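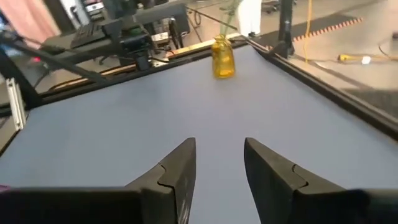
Inedura Table Oil, matt, 1 litre tin

£29 a tin, or £65 for the three-tin box
Print this page | E-mail to a friend

I've been selling oil for wooden tables long enough to have strong feelings about it, and Inedura is the one I use at home. My own kitchen table has had it on for years, through school paints, curry, a leaking teapot and one very bad evening with a fondue set. It's a plant oil with a bit of hard wax in it, it goes on with a rag, and it dries to a soft matt finish that still feels like wood when you put your hand on it.

I should say straight off that it's an oil and it behaves like one. If you want a thick shiny coat that you can stand a hot pan on, you want a varnish, and I can sell you the Faton one (it's very good, I just don't enjoy putting it on). Oil sits in the wood, so you'll get the odd ring if you leave a wet glass out overnight. The nice bit is that you can mend the ring yourself in ten minutes with a scrap of sandpaper and a dab from the tin. Try that with varnish!

What I'd use it on

Kitchen and dining tables mostly, also desks, shelves, bedside tables and chairs. It's lovely on oak and ash. Pine drinks it, so buy more than you think. Beech can go a bit patchy on the first coat and then sorts itself out on the second, so don't panic and start wiping it with white spirit like I did.

I wouldn't put it outdoors. People ask me every March when the garden benches come out, and the answer is still no – get the Pelkonen deck oil, it's made for rain and frost and it costs less.

It's also wrong for anything that's already been varnished or painted. The oil can't get in, so it just lies on the top and stays sticky and collects cat hair. If you're not sure what's on your table, put a drop of water on it somewhere out of sight. If the water is still sitting there in a neat bead a good while later, there's something on the wood and it'll need to come off first.

How far it goes

One tin does a big family table twice over with enough left for touching up, unless it's pine. For a small desk you'll hardly make a dent in it. I do keep little 100 ml bottles under the counter for people who only want to test the colour, so ask if you'd like one of those instead. It does warm the wood up a bit, by the way. Pale woods go slightly golden, and if you hate that then try the bottle first on the underside.
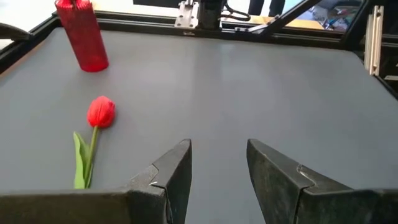
Once it's opened the tin keeps for a good year if you bang the lid down properly. Mine usually get a skin on top after that. You can lift the skin off and carry on with what's underneath, but don't stir it in, it leaves little rubbery bits all over the table and you'll be picking them off with your fingernails.

Putting it on

1. Sand the table along the grain. I start with 100 grit and finish with something finer. Hoover it, then wipe it down with a barely damp cloth and let it dry.

2. Stir the tin with a flat stick. Go right into the corners at the bottom, where the wax settles.

3. Pour a small puddle on the wood and spread it out with a lint-free rag. Old T-shirts are ideal, old towels are awful. Work along the boards and do the edges as you go.

4. Leave it for a quarter of an hour or so, then wipe off everything that hasn't gone in. Everything! If there's one thing people get wrong it's this, they think a bit extra will do the table good and then they ring me to say it's tacky.

5. Wait about 18 hours and do it again. Two coats for a desk, three for a kitchen table.

6. You can put light things on it the next day, but go easy for the first week. No wet cloths, no tablecloth, no vases of water.

Please read this bit about rags

Oily rags can heat up on their own and catch fire if you scrunch them in a bin. I know it sounds like a tall story. Lay them out flat outside until they've gone stiff, or drop them in a bucket of water. Open a window while you're working too. The smell is a bit like an art room and it hangs about for a couple of days.

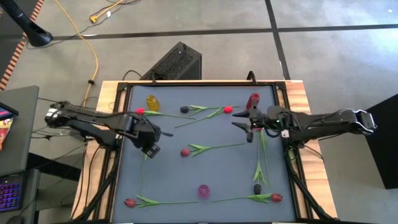

Looking after it

Wipe with a damp cloth and a drop of washing-up liquid, and dry it after. That's really all I do. Keep off the spray cleaners, especially the ones with bleach or lemon in, they strip the finish and leave it looking chalky. When the table starts to look thirsty (usually at the end where everybody sits) rub a thin coat into just that bit. It blends in without a line, which I still find rather pleasing after all this time.

For ink and red wine I'd sand the mark very lightly and re-oil the spot. Old black rings round nails or under plant pots go deeper than that, so send me a photo and I'll tell you if it's worth the bother.

Delivery and collection

I post tins anywhere on the mainland, well wrapped, and they normally take three or four days. I can't send them by air, so if you're on an island please e-mail first and I'll find out what the ferry carrier wants. You're very welcome to collect from the shop at Ketdale, where there's a board by the till with the oil on different woods so you can see what one, two and three coats look like. Parking is round the back and a bit tight.

Unopened tins can come back within a month. Opened ones can't, sorry, but if it's gone wrong on your table get in touch anyway and we'll have a go at putting it right.

Often bought with this: Faton sanding pads, Pelkonen cotton rags (bag)

Shared 18 times | 4 comments

Contact the shop | Delivery | Returns | © Ketdale Wood Finishes | Back to top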